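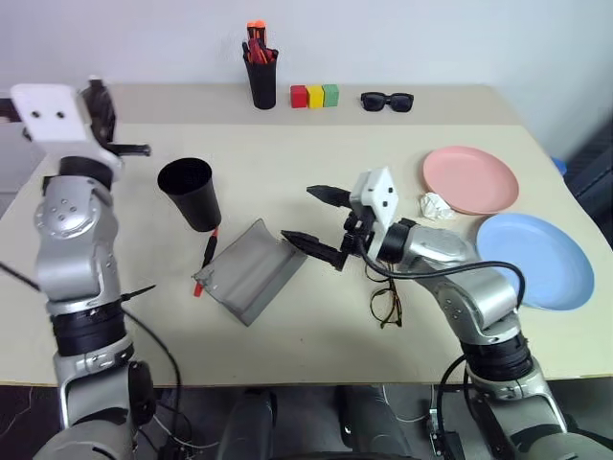

Markers, cubes and sunglasses along the back of the table.

May 11, 2018

Picture lock on the Talcombe film slipped again. Reel 4 runs long and the library section still has no ending. Torunn wants the reading room shot held for its full length. I cut it at the second page turn and sent both versions to Nayara without comment.

Stereo check in the afternoon. The convergence in the stairwell material drifts between takes, so the handrail jumps forward on each cut. Corrected 6 shots by hand. The drift is worst on the lower landing, where the rig was re-leveled and the offset was never logged. Must ask Sampaio for the camera sheets from both days.

Sound: the room tone from Tirirdale is usable below 200 Hz only after filtering. Above that there is a ventilation whine that comes and goes. Replaced it under the narration, left it under the long exterior.

Narration draft is around 2400 words. Too many. Nayara cut the paragraph on the architect's letters and I put half of it back. She is probably right about the other half. The building should speak in the first person only in the opening and in the basement.

Clolanel confirmed the grading suite for June. No word on the screening copy. Export of reel 2 started at the end of the day, left running overnight.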